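Last updated: 18th December

Search this site Enter keywords Go

Drovers' road reopens to walkers, with most of its signs pointing the right way

The old drovers' road over the Stokach pass reopened to walkers this week after two seasons shut, and the first party to cross it officially has come down the far side with wet socks and a strong opinion about the soup.

The route climbs from the mill village of Pivetti, goes over the pass at Stokach and drops through beech woods to the river at Fudow. Cattle were walked along it every autumn until the railway came, and after that the cattle went by train and the road was left to goats, smugglers and, in due course, people with telescopic poles. It closed when a spring landslip carried off the footbridge below the pass, along with a bench that had been unveiled the previous summer with a brass band in attendance. The bench was found downstream in good order. It is now outside the bakery in Fudow, and the bakery has declined to give it back.

The new bridge is steel, narrow and painted a green that was meant to blend in with the hillside. It may do so by May. At present the hillside is brown and the bridge can be picked out from the pass without effort, which at least helps with the navigation.

"We had complaints that the old bridge was hard to find in mist," said Benvinda Rebelo, who runs the valley's walking office from a room above the Pivetti post office. "I don't expect that complaint again."

The full crossing is given on the new leaflet as a walk of two days, with a night at the Akpan refuge just short of the top. The refuge stands at the point where the drovers used to rest the herd, and where they paid a toll to the landlord for grass he didn't own. The remains of the toll wall are still there, knee high, with a gap in the middle that every walker in the first party stepped over the wall to avoid.

There were nine of them, and they left Pivetti in the dark after a short speech that was lengthened on the night. The first stretch follows the mill stream and is flat enough to give a false impression. After the last farm the track turns sharply uphill beside a chapel and stays that way, on the cobbles the drovers laid, polished by several hundred years of hooves and now about as grippy as a wet plate. Those who had walked it before took to the grass at the side. Those who hadn't took to it shortly afterwards.

Kimie Imai, who has crossed the pass in every month except February and says she is saving that one, thought the climb was in better shape than before the slip. The drains have been cleared, the worst of the gullies filled, and the long zigzags below the refuge rebuilt so that they zig before they zag. Under the old arrangement one corner had been worn through by short cuts and the path simply gave up for a while.

"You used to arrive at the refuge with a good deal of the hill in your boots," she said. "I had hardly any of it this time."

The signs are another matter. New posts have been put in along the whole route, made of larch, with the distances left off after a long argument over whether walkers prefer kilometres or hours. It was settled by giving them neither. At the fork above the chapel, both arms of the signpost read Stokach. Ms Rebelo says this is correct, as both paths do get there, although one goes by way of a quarry and adds most of an afternoon. Two of the party tested this. They reached the refuge after the lamps were lit and were given what remained of the bread.

Akpan has been done up too, in the sense that the roof now covers all of it. It sleeps 32 in theory, or did under the previous warden, who was an optimist; the new one, Frans Coppens, has taken out a row of bunks and put in a drying room. He considers this the greatest improvement to the pass since the cobbles. There is a stove, a shelf of paperbacks missing their endings, and a visitors' book going back further than the building, the first volume having been kept in a barn.

Supper is served at one long table at six o'clock. It is always soup. On the first night it was barley soup, which opinion in the party divided over sharply, one side holding that it was just the thing after a climb and the other that it could have been used on the footpath. Mr Coppens listened to both with every sign of interest and said there would be more of it in the morning.

He has carried up a weather station, a barometer that belonged to his uncle and a piece of seaweed on a nail. He reads all of them before breakfast and then goes outside to look. On the second day the weather station said sun, the barometer said change and the seaweed kept its views to itself. It snowed, lightly, for as long as it took everybody to put on waterproofs, and then stopped.

From the refuge the top of the pass is a short pull over stony ground. A boundary stone marks it, carved with the number 332, which visitors generally take for the height. They then look round at the view, do some thinking and go quiet. It was in fact the stone's place in a surveyor's list, and the other stones are spread along the ridge in both directions for anyone with the time. Raphaël Barbier, a retired schoolteacher from Fudow who has written a pamphlet on them, has the time. He met the party at the top, having come up from his own side that morning, and read aloud from the pamphlet until the wind took a page of it.

His main point, for those who missed it, is that the drovers didn't regard the pass as the hard part. The trouble was always the descent, where cattle that had been dragged uphill for days smelled the river and lost all sense of order. Account books in Fudow record broken fences, a flattened wash house and, one bad autumn, a claim for damage to a wedding.

The modern descent is calmer. The path drops through open pasture, crosses the new bridge and enters the beech woods, where leaves lie deep enough to hide both the path and whatever is under it. Posts here are closer together and tipped with yellow paint, the idea of Hideaki Murakami, who led the bridge work and had grown tired of fetching his own workmen out of the trees. He walked at the back of the party and was asked by three separate people whether the bridge was meant to hum. It was windy, he told them, and yes.

Below the woods the way joins a lane, passes the trout ponds and comes into Fudow beside the bakery. The party sat on the bench. No one from the pass side raised the matter of ownership while there were still buns coming out.

Walkers thinking of following them should know that the refuge stays open through the winter except in February, when Mr Coppens goes down to see his sister and the sea. Ms Imai has been told this and is thinking it over. The door to the small winter room is left unlocked while he is away, with firewood and blankets but no soup, and some people are already said to be planning round those dates.

Beds have to be booked through the walking office in Pivetti, by telephone or by climbing the stairs. Dogs are allowed on leads as far as the refuge and in the drying room after that. There is a bus from Fudow back to Pivetti that leaves at 8 in the morning and takes the long way round the mountain, stopping at every village on it and at one house. Anyone finishing the walk in the afternoon, as everyone does, will therefore need a room for the night. Fudow has two guesthouses, and both said they had no idea how the timetable came to be arranged like that.

The walking office asks people to keep off the old bridge footings, where the bank is still loose, and to shut the pasture gate below the pass. The gate is new and swings shut by itself, but the farmer would like it shut anyway. Spare leaflets are kept at the post office, the refuge and the bakery. The first printing shows the river running uphill, and those copies are being given away free until they have gone.

A second party is due to set out before the new year, in the opposite direction, from Fudow. Mr Barbier will be leading it and has had the pamphlet bound.

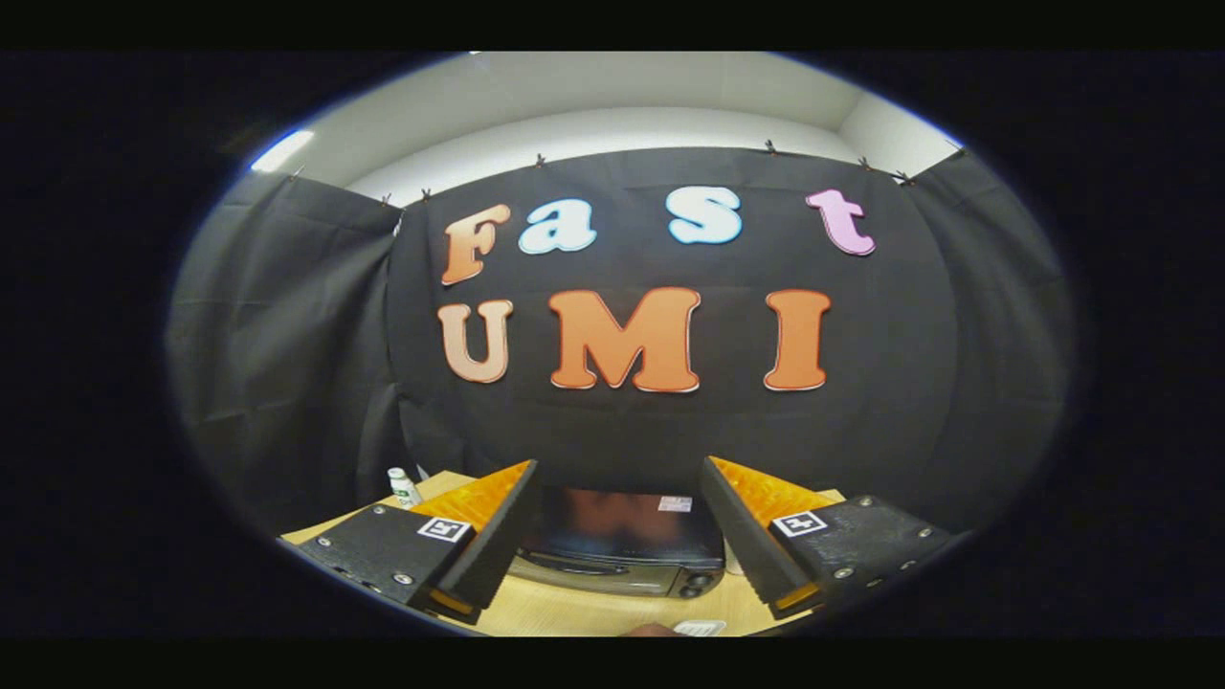

Going that way the steep part comes first and the cobbles are met going down, so Ms Rebelo suggests poles, an early start and a word with Mr Coppens beforehand about the soup. He has mentioned lentils.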